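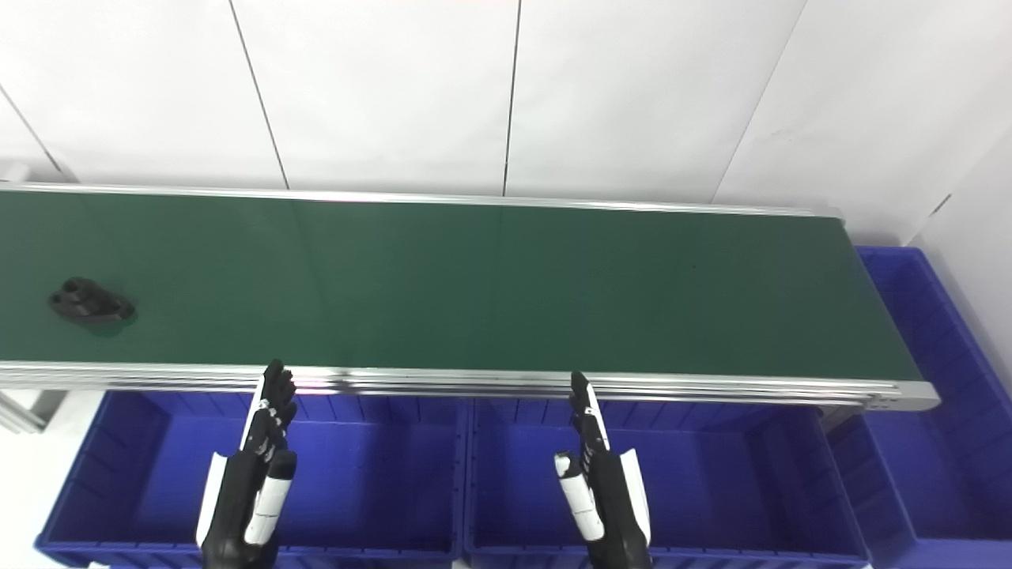 Tapete transportador verde com perfil de alumínio e uma peça preta na parte esquerda.

Perguntas frequentes: devoluções, trocas e peças de substituição

Última atualização: 5 de agosto de 2018

Qual é o prazo para devolver um artigo?
Tem 30 dias a contar da data de entrega. Para encomendas feitas em setembro, ao abrigo da campanha de regresso às aulas, o prazo passa para 45 dias.

Preciso da embalagem original?
Não, desde que o artigo venha bem protegido. Os candeeiros da linha Soltilier são exceção: só aceitamos a devolução na caixa de origem, com os dois separadores de cartão.

Como peço uma devolução?
Entre na sua conta Branda, abra "As minhas encomendas" e escolha "Devolver". A etiqueta chega por correio eletrónico. Se comprou sem registo, use o número da encomenda e o código postal de entrega.

Quem paga o transporte?
A Branda, se o artigo tiver defeito ou se houve engano nosso. Nos restantes casos são descontados 4,90 € ao reembolso. Para os Açores e a Madeira o valor é de 7,50 €.

Posso entregar a devolução em mão?
Sim, no armazém de Hastport, entre as 9h00 e as 17h30, nos dias úteis. Leve a etiqueta impressa. O balcão fica na entrada lateral e fecha das 12h30 às 13h30.

Quanto tempo demora o reembolso?
Até 14 dias depois de recebermos o pedido de devolução, podendo o pagamento ficar retido até à chegada do artigo. O valor é creditado no meio de pagamento usado na compra. Nos pagamentos por referência Multibanco pedimos o IBAN.

Posso trocar por outra cor ou tamanho?
Não fazemos trocas diretas. Devolva o artigo e faça uma encomenda nova.

Perdi uma peça pequena. Vendem em separado?
Vendemos pés, tampas, batentes, puxadores e parafusos para quase todos os produtos. O catálogo de peças tem 691 referências. Procure pelo código de três ou quatro algarismos gravado na parte de baixo do produto. O 203, por exemplo, corresponde ao pé antiderrapante das estantes Matubbar.

O meu produto não tem código. E agora?
Envie uma fotografia da peça ao lado de uma régua, com o ano aproximado da compra. A resposta demora normalmente três dias úteis.

As peças também têm garantia?
As que são compradas em separado têm a mesma garantia legal dos restantes artigos. Guarde a fatura.

Recebi uma peça errada. Tenho de a devolver?
Se custou menos de 5 €, pode ficar com ela. Enviamos a correta sem encargos.

Ainda há peças para modelos descontinuados?
Mantemos stock durante sete anos após o fim da produção. Depois disso depende do que houver em armazém.

A quem me dirijo se não concordar com uma decisão?
Escreva para o serviço de apoio ao cliente, ao cuidado de Birthe Vestergaard, com o número do processo no assunto. Pode também usar o livro de reclamações.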